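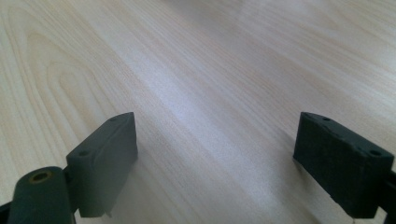

How to prepare a gripper demonstration for visitors

In September our workshop at Kakunwood opened its doors for one afternoon, and I was asked to run the table with the hand-held gripper. I had never shown a robot tool to the public before. I made several mistakes in the first hour and corrected most of them by the third. I write the steps in the order in which I would do them now, so that the next person can start better than I did.

What you need

One table with a flat top, and free space on three sides of it
One gripper, and one spare pair of finger pads
A tray with things to pick up
Masking tape and a soft cloth
A printed sheet with the program of the visit
Two chairs, for people who cannot stand long

Step 1. Choose the table

Take a table that is 840 mm high or lower. At our first try we used a standing bench, and the children saw only the underside of it. A plain top in one light color is best, because dark finger pads are easy to see against it. Turn on all the lamps in the room before you decide on the position. If you get a strong shine on the surface, turn the table a quarter and look again from the place where the visitors will be.

Step 2. Check the fingers

Do this in the morning, when there is still time to change something. Open the gripper fully and look at the two pads from the front and from the side. Small nicks on the edges are normal for pads that have worked for some months and they do not disturb the grip. A pad that moves when you push it with your thumb must be fixed. Tighten its screws a little at a time, first one and then the other.

Look also for loose threads. The cloth we use for cleaning leaves them, and they like to stay near the lower end of the pads. Pull them away with tweezers while the gripper is switched off.

Now close the fingers slowly on a sheet of paper. If you can pull the paper out easily on one side only, the pads are not parallel. Open, adjust, and repeat.

Step 3. Prepare the tray

Put in objects of different kinds. Our tray had a sponge, a wooden spoon, a tennis ball, an empty yogurt cup, a key and a coin. The coin is very difficult and you should keep it for the end. Do not use an egg. I had read that people enjoy the egg, and they do, but then you are cleaning the table while a group from Lodhi Street school is waiting behind you.

Mark the start place with a cross of masking tape and the goal with a square. For practice without visitors I take the tape away again, so that I learn to place the tool by eye.

Step 4. Show it first yourself

Begin with the gripper open and nothing between the fingers. Wait a moment. People want to look at the tool before it moves, and if you start at once they look at your face and miss the first grip. Then lift the sponge, put it down in the square, and open again. Say in short sentences what you do. I spoke too much about motors in the first group. The second group got only three sentences and asked many more questions.

Step 5. Let the visitors try

Each person gets two tries. With 19 people in a group this took us 30 minutes, and I would not accept a larger group at one table. Stand on the side of the free hand, so you can reach the stop button without crossing in front of the visitor. Tell them to come down to the object from above, and to close slowly. Most beginners close too early and push the object away. When this happens, do not take the tool from them. Ask them to open the fingers wide, go back up, and come down one more time.

Keep other fingers away from the pads. I say this sentence before every single try, also to adults, and to engineers a second time.

Step 6. Between two groups

Wipe the pads and the table top. Count the objects in the tray (our key went home with somebody to Esine and came back by post). Check that the pads still sit firmly. According to our maker's sheet, the pads from Brudport should be replaced after 2000 grips, so I keep a tally on paper next to the tray.

Step 7. At the end

Switch off, disconnect the cable and leave the gripper open, with no load on the fingers. Write down which questions you could not answer. I had four, and three of them were about the price.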